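Home & Garden > Laundry & Cleaning > Gadgets

Can any machine fold and put away laundry yet?

Posted by dryerlint_ohio
14 replies hidden, 6 shares

My brother-in-law swears we're a year away from a robot that does the laundry. I've been hearing that since I bought my first dryer. We have a family's worth of jeans, sweaters and shirts, and folding eats up an evening every week. I looked at the Trundo, which is $3,000 and only takes shirts if you clip them on yourself. Is there anything out there that will take a pile off the bed, fold it, and sort out what goes on a hanger? Jeans are the big one for me. I don't want a demo video, I want to hear from people who know what it does on a normal day.

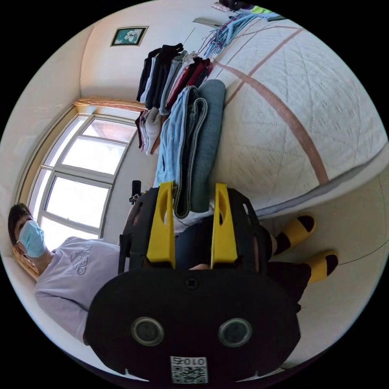
mapleandmop
My two cents, the sorting is harder than the folding. I had a Prukine on loan from my sister for a month. It cost her $800 and it did okay with T-shirts and pillowcases, one at a time, if I fed them in flat. Anything with a hood jammed it. It has no idea whether a thing goes in a drawer or in the closet, so I was still standing there making the piles. By the time you've smoothed a shirt out enough for the machine you could have folded it twice. She sold it in May.

Jeans it wouldn't take at all. The manual says "light fabrics only" on page 13, and the ad doesn't say it anywhere.

benchgrinder_bob
Its a scam, all of it. Buy a folding board for ten bucks.

coldwater_cycle
I wouldn't say scam, but I'd keep my money. I work in a shop that finishes work clothes and we tried a Bendlow arm on denim. Heavy cloth doesn't lie still. You grab the waistband and the leg slides off somewhere else, and a person fixes that without thinking about it. Ask the seller what happens when the second leg is twisted under the first. Ours needed somebody next to it the whole shift, so we'd swapped one folder for one babysitter. We sent it back after some 2 weeks.

What does seem to be getting a bit better is the gripping part. Fingers that pinch an edge of cloth are fine now, as long as a human is the one moving them. Jeans across a bed, one grip at the waistband and another down in the denim, that's the job, and I haven't seen a machine manage it alone at a speed I'd pay for.
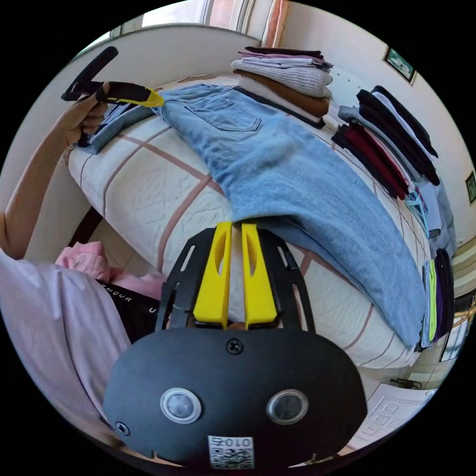
Grube, 22 September 2025. Edit to my answer above, as a couple of people messaged me. No, I haven't tried the newer Bendlow. The rep told us it handles "most garments" and then couldn't tell me which ones. Get that list in writing before you pay a deposit, and check who covers return shipping. Ours was not cheap to send back.

If you only want the evening back, hang more and fold less. Sweaters still need folding or they'll stretch.

Helpful (9) | Share | Report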